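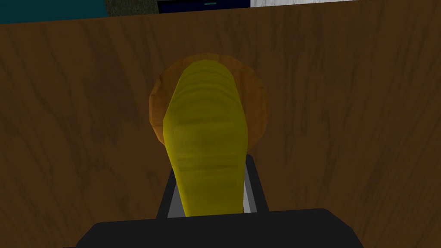

The Naneck thread stand. Back in stock, finally. Holds the big cones your machine wasn't built for and feeds them from straight overhead, so no more cone in a coffee mug on the floor. Heavy base, felt underneath, telescoping mast. Sits fine on a bare wood tabletop with streaky brown grain like the one up top, and on a folding table too if the legs are locked. Not so great on a padded ironing surface, it tips.

What you get
Base with felt pad
Mast in 2 sections, twist to lock
Thread guide arm (swings both ways)
Cone holder plus the small spool adapter
Foam disk, goes under the cone to stop it spinning

Mast goes up to 60 cm. Most people don't need it all the way up. Start halfway, sew a scrap, raise it if the thread drags.
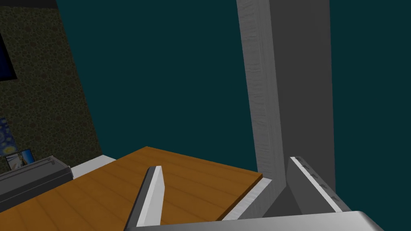

Blue painting with swirling brushstrokes, on the patterned wall.

Which one to order
Item 733 is the single cone. Item 863 is the double, for twin needle work or if you wind bobbins off one cone while you piece off the other. Same base on both. The double has a wider arm and needs more room on the left, so measure first if your machine is up against a wall.

Works with domestic machines, midarms and most sergers. Longarm people, you allready have a thread mast, skip this.

Setup
Stand goes behind the machine and a little to the right. Guide loop should be directly over the cone. If it's off to one side the thread comes off in jerks and you'll be blaming your tension all afternoon. Then thread the machine the normal way, starting from the first guide. Don't skip the first guide.
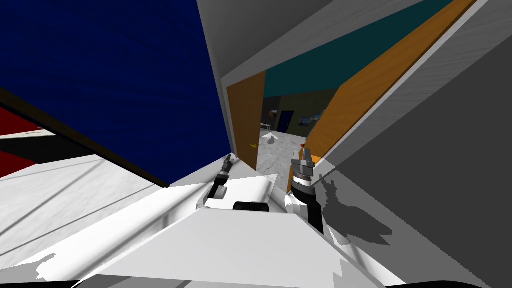 Metallics and monofilament need more height and the foam disk. Slower too. Glazed hand quilting thread — please don't, not in any machine.

If the mast slips, the collar isn't tight. Twist till it clicks, then a bit more. Still slipping, write to us and Duangjai will mail out a new collar. No need to send the stand back.

From customers
"Using it with a Vandolo and 40 weight cotton. Skipped stitches gone after I raised the mast. Wish the arm was longer." Yusri Tambunan
"Good stand, terrible instruction sheet." Aidan Ó Ceallaigh

Fair. New sheet is being written, should be in the boxes by February.

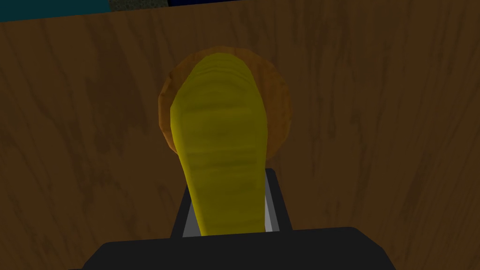 Spare parts
Foam disks, pack. Spool adapter. Felt pad, self stick. Collar. All listed under Naneck parts. The arm from the older Jusix stand does not fit, the post is thicker, so please dont order it hoping.

Shipping and returns
Ships flat in one box, next working day if you order before noon. Returns ok if the mast hasn't been cut down (yes, it happens). Include the foam disk or we can't resell it.

Questions, use the contact form and put the item number in the subject line. Thongchai answers mornings only.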